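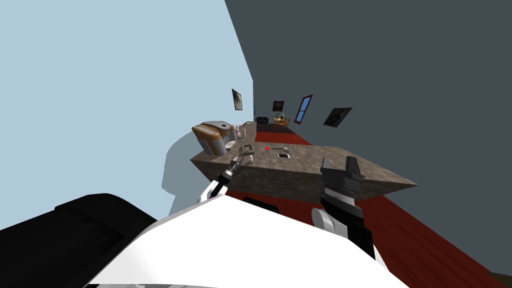 # Chapter 7: Save Systems and What Players Expect From Them

A player who starts a role-playing game may spend 12 hours with it or 200. Very few of those players will finish in one sitting. Everything they have done has to be written somewhere, and it has to come back the same way it went in. This chapter covers how games store progress, how designers decide when a player is allowed to save, and what goes wrong when the two decisions are made by different people.

We will use one game as a running case. *Filasov* is a single-player game set in the port city of Wunarport, designed by Định Khương and programmed mainly by Định Thái. It shipped with one save system and was patched to use another. Both versions are discussed below, and the data files for each are listed in the appendix.

## 7.1 Three common approaches

Most games use one of the following, or a mix.

**Checkpoints.** The game saves at fixed moments chosen by the designer. The player has no say. Checkpoints are cheap to build since the state of the world at each one is mostly known in advance.

**Save points.** The player saves at certain places, such as an inn or a shrine. The first version of *Filasov* worked this way. Players could save only in the house of a character named Sầm, who lives at the north end of the harbor.

**Free saving.** The player saves anywhere, at any time. This asks the most of the programmer. An arrow in flight, a half-open door and a guard in the middle of a sentence must all be stored or safely thrown away.

Autosaving is sometimes listed as a fourth approach. In this book we treat it as a trigger, and it can be added to any of the three.

## 7.2 What goes into a save file

A save file does not hold the whole game. It holds the differences between the game as it shipped and the game as this player has left it. If a crate has never been touched, there is no need to write down where it is.

The released version of *Filasov* tracked 583 values. These included the player's position, the contents of the bag, and a flag for every quest step. After the patch the number rose to 877. Most of the new values described characters who were moving or talking at the time of the save - a case that could not come up while saving was limited to Sầm's house.

Each value needs a name, a type and a default. The default matters more than students tend to think. When an old save is loaded into a newer version of the game, the new values will be missing, and the game must put something in their place. In the Cikville quest, a missing flag was read as "complete," and players who loaded old saves found the town gate open with no way to start the quest. We return to this bug in Section 7.5.

## 7.3 Saving as a design choice

When a player can save affects how the game feels to play. If the last save is far behind, a fight carries more risk, and the player may turn back early or use up supplies to stay safe. If saving is free, the same fight can be tried again and again until it goes well.

Khương's design notes for *Filasov* call the walk back to Sầm's house "part of the price of the trip." Testers who played in long sessions mostly agreed with her. Testers who played in short sessions lost progress often, and several stopped before reaching Cikville.

Before reading on, pick a game you know well and write down when it lets you save. Note the longest stretch you have had to replay after a loss. You will need these notes for Exercise 7.2.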